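Undmont display cabinet, white

Sold by Skumine. Made by Teuber. Delivered flat in 2 cartons.

We stock the Undmont and people keep buying it, so we must think it's all right. But the maker's leaflet promises a good deal, and we've had enough of them through the showroom to have our own opinions. Read these before you order.

The leaflet calls it "a complete storage solution for any room". It is a white cabinet with open cubbies, some wide and some narrow, and a glass-paneled door at the upper left. If your things are the right size it will hold a lot of them. If you have a shelf of tall binders or a stand mixer, measure first. The wide cubbies in the middle are the useful ones. The narrow column on the right looks handy in a catalogue, and then you get it home and find that most of what you own is slightly too wide for it. Osaze Olatunji in our showroom has tried cookbooks, board games and folded tea towels in there. The tea towels did best.
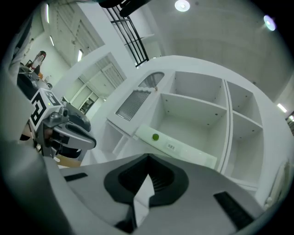 Undmont in white, open compartments and shelf-pin holes.

"Endlessly adjustable" is the next claim. There are rows of small holes for the shelf pins, and the shelves do move up and down. The uprights don't. Your widths are set on the day you build it, so whatever the leaflet says, there's an end to the adjusting. The holes also stay on show once the shelves are where you want them, as small dark dots on white board. Some customers never notice. Others notice from the sofa every evening and ring us about cover caps. We sell those (see the end of the page), and the white is close to a match but a bit warmer than the cabinet.

Spare pins are meant to be in the smaller carton, 4 of them in a paper bag. Check before you throw out the packaging. Zinhle Modise at our parts desk can post more, but she'll want the batch label from the carton.

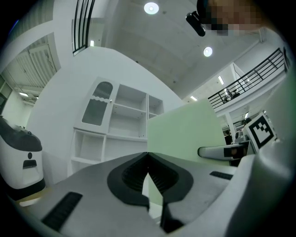 DOOR AND GLASS

The door is what sells the Undmont, and we'll admit it has some charm. It has an arched top in a white frame, with a ribbed pattern a bit like a shell and a wavy white trim line across the middle. Teuber describes the effect as "heirloom". We'd call it pretty, and leave heirlooms to your grandchildren.

What it won't do is display your best glasses clearly. You get the pattern first and the contents second. For things you'd sooner half hide, such as chargers, craft supplies or the good biscuits, that suits perfectly well. For a collection you want people to look at, buy something with plain glass.

Cleaning: a soft brush along the ribs, then a damp cloth. Dust does settle on the wavy trim. The leaflet says "wipes clean in seconds" and we would like to meet whoever timed it.

Teuber says the hinges are tested to 3000 openings. That sounds like plenty until you work out how often a family opens a cupboard. We asked what happens after that and were told the test stops there. The hinge is an ordinary one and can be replaced with a screwdriver, which reassures us more than the test does.

COLOUR AND PLACEMENT

White only. There was talk of a grey in July and we haven't heard a word about it lately. Against a white wall it more or less disappears, which you may like. It looks better to our eye near a bit of colour, and a soft green works nicely with it.

It must be fixed to the wall. The bracket is supplied, the wall screws are not, and the leaflet's remark that fixing is "recommended" is far too relaxed for our taste. If you can't drill your walls, please choose a lower unit.

ASSEMBLY

"One person, one hour," says the leaflet. Dirk Brandes builds our floor models and took most of an afternoon over his first. Get a second person to steady the uprights and leave the door until last. Don't tighten anything fully until the back panel is in – it goes out of square very easily, and then the door rubs.

PRICE

Almost 1000 dollars with delivery, depending on where you live. That's a fair bit for a cabinet you build yourself, and you are paying for the door. The version without it costs less and holds the same amount.

Returns are accepted unbuilt and in the original cartons. Questions about deliveries go to Gisela Eichhorn in the office.

Related items
Undmont cabinet without door, white
Teuber cover caps for shelf-pin holes, white
Teuber shelf pins, bag of 4
Oren low bookcase
Oren cabinet with plain glass door

Last updated: October 2023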